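Progress report to the Obeidat Fund, 4/27/26
Sirnthorpe meal delivery pilot

You asked whether the new routes are saving time. The supplier says yes. I'm less sure.

Ultel's route planner has been in use for 18 weeks. Its own dashboard shows shorter trips on most days, but it starts the clock when the driver leaves the lot and ignores loading. Drivers tell us loading is slower now, as the stops no longer match the order of the shelves. We are timing both by hand until the end of May, and I would not quote the dashboard figure to your board before then.
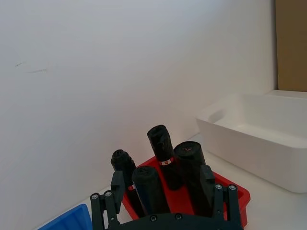

Sign-ups stand at 200 households against a target we set too high last August. Of these, 19 have not ordered since their first week. We still count them, as the grant terms allow, though I doubt we should.

Spending is at 90 percent of plan. The gap is the Rarnilska van lease, which started late – it isn't a saving, and the bill will land next quarter.

The second payment is due on receipt of this report. Please hold the part meant for a second route until the hand timings are in.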